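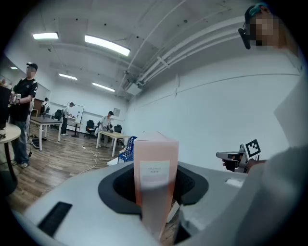
*Photo: Rellside workroom, from the Mostau project folder*

**Jan 5, 2020 – Rellside**

First proper day back, and I meant to write two lines and go home, so naturally I've made a cup of tea and am starting on a page. Oi-ling has asked for notes people at Flistton can read without needing one of us beside them to translate, and I'm going to try, although I know I wander.

Picking up from where we left off: the Mostau packing line is getting its two arms regardless of what we write in this book, and the packers have known that since September. What they hadn't been told, until Subira went over and sat in their lunchroom for a whole afternoon, was that the arms would learn the job from people picking up boxes by hand. I think that changed the mood a fair bit. It's one thing to hear that a machine is coming, and quite another to be handed the grippers and asked how you'd do it yourself.

We stayed with the pink boxes today. They look like the easiest thing in the world and they've given me more grief than anything else on the list. You can take one by the end or by the edge, and everyone has a favourite way which they'll defend quite warmly if you let them. My own habit is to grab too close to the corner. Oi-ling comes at it from further along the side and lets the weight settle before she moves. I asked her to show me slowly and she couldn't, bless her, she had to do it at normal speed four or five times before either of us could say what her wrist was doing.

That's the part I'd like the Flistton people to read. The knowing is in the hands, and it took an awkward morning to get even a little of it into words. Subira says we ought to be paying packers their full rate plus a skills loading when they come over to record, and I agree with her, and I've written it here in ink so it can be pointed at later.
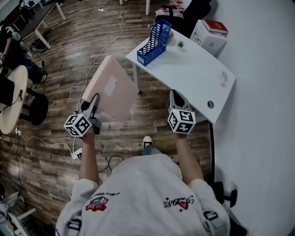 The loading would also settle the question of who gets to come. At the moment the supervisor picks, and he picks whoever can be spared, and the people who can be spared are mostly the newest. They're lovely to have in the room but they haven't got the years in. Two of the older packers told Subira they'd like a turn and hadn't wanted to seem keen on doing themselves out of a job. I don't have a good answer to that worry. Mostau has put in writing that hours won't drop this year, and after that it's a promise to "review", a word I've never much enjoyed.

What does seem to be changing already is the shape of the day. On the trial line with the Srisuk arm, the lifting went down and the watching went up, and people came off shift with sore eyes instead of sore shoulders. One packer said she missed the rhythm. Another said she'd happily never lift another carton as long as she lived! Both go in the report, side by side, and I won't have them averaged into something bland.

Figures, for Oi-ling's table:

- Recordings on the shelf before today: 1,938
- Of those, checked and usable: 1,041
- Sent back with a note this past round: 77
- Still wanted for the pink boxes: almost 200

The middle number is lower than I'd hoped. A good many of the unchecked ones will be perfectly fine, they just haven't been looked at, and the looking is slow work that somebody has to be rostered for. It's a new job, really, and it wasn't in anyone's plan. I'd like to see it offered to packers first, ahead of any outside hire – they can spot a bad grip well before I can.

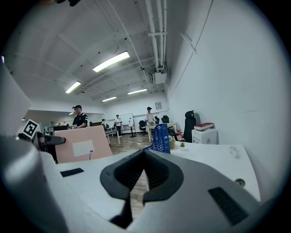 *White desk and the blue plastic piece, Rellside.*

Smaller things, before I forget them. The grippers get heavy after a while, and I found myself propping an elbow on my hip by mid-afternoon, so let's have shorter turns and a proper sit-down in between. Subira is going to ask Flistton whether their packers rotate and how often, and we'll copy whatever they do. The spare labels are in my drawer, the second one down, behind the biscuits.

Tomorrow: pink boxes again, edge grip first, Oi-ling on the left hand and me keeping the log. Subira is ringing Mostau about the loading before lunch.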